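Call for Participants: The Bedroom Cloth Project at Skaseck

Do you have a pillowcase you can't throw away? A bedspread with roses on it that went with you through three apartments, or a set of curtains your grandmother picked out of a catalog and then complained about for the rest of her life? If so, we would love to hear from you, and we would love even more to have you come and sit with us for an afternoon and tell us about it.

Skaseck is a small textile archive on the second floor of the old Drismont mill building. We have been collecting printed household cloth for a good many years now, mostly sheets, quilts, slipcovers and kitchen curtains, and as of this fall there are 2,002 pieces in our drawers. We know a fair amount about how they were made. We know much less about the people who slept under them, and that is the part we would like to fix while there is still time to ask.

So we are looking for 12 people to take part in a winter of recorded conversations and hands-on sessions about flowers, leaves and vines on cloth at home. You don't need to sew. You don't need to know the name of a single plant or a single manufacturer (we get those wrong ourselves, and argue about it over lunch). You do need to be 18 or older, to be able to get to Drismont, and to enjoy talking about ordinary things at some length. If your family tells you that you go on a bit, please take that as a qualification.

What you would be doing

Each participant comes to four sessions, spread out between January and April, each lasting most of an afternoon. In the first one you bring a piece of your own and we record a conversation about it. In the second we open the drawers and you help us sort pieces by the kind of room you think they belonged in, which gets surprisingly heated. The third is a making session, where you draw a simple repeat pattern from a plant you know well and we print it by hand on cotton. The last is a shared supper at the Garg Street hall, with everybody's prints hung up on lines, and you are welcome to bring whoever you like.
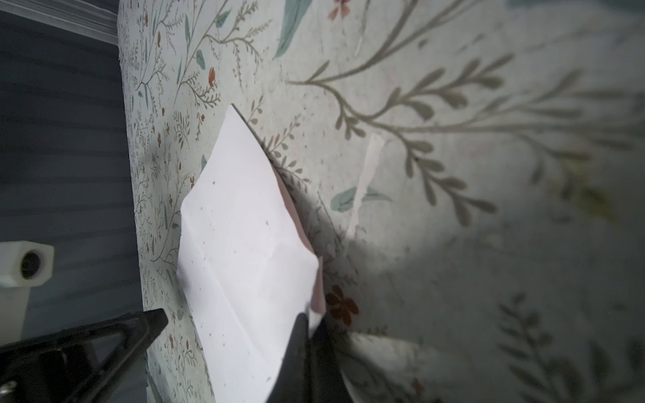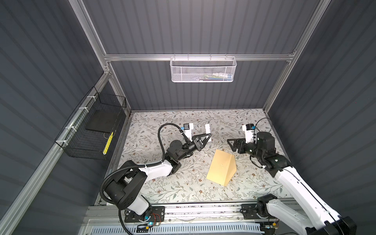 Two botanical prints. First: folded white paper on leafy bed fabric. Second: a tan wedge on a print of branching vines and tiny flowers.

If the piece you want to talk about is long gone, please apply anyway. A scrap, an old snapshot with the bedspread in the background, or just a good memory of it will do nicely, and some of the best stories we have came from people who arrived with nothing in their hands at all.

What you get

There is a thank-you payment of $300 per person, paid in two halves, and we cover bus fare or parking. Lunch is provided at every session and the coffee is decent. You keep the cloth you print, and you will get a copy of your own recording, plus a copy of the little book we hope to put out afterward with help from the Brerkent Fund. You can ask us to leave your name out of the book, and you can change your mind about that right up until it goes to the printer.

A few practical things

The building has an elevator, though it is slow and it rattles. The sorting room is kept cool for the sake of the cloth, so bring a sweater. Please don't mail us your textiles ahead of time. We will look after them while you are here, and they go home with you the same day.

How to apply

Write us a letter or an email of no more than 600 words telling us about one piece of patterned cloth from a home you have lived in. Tell us what was on it, where it lay or hung, and what you thought of it, even if you thought it was hideous. Add your phone number and any afternoons that are no good for you. Handwriting is fine. Letters can be left at the front desk or mailed to Skaseck, Drismont Mill, second floor. We read every one and will answer every one, whether or not we have a place for you this time.

Applications are open through the end of November 2018.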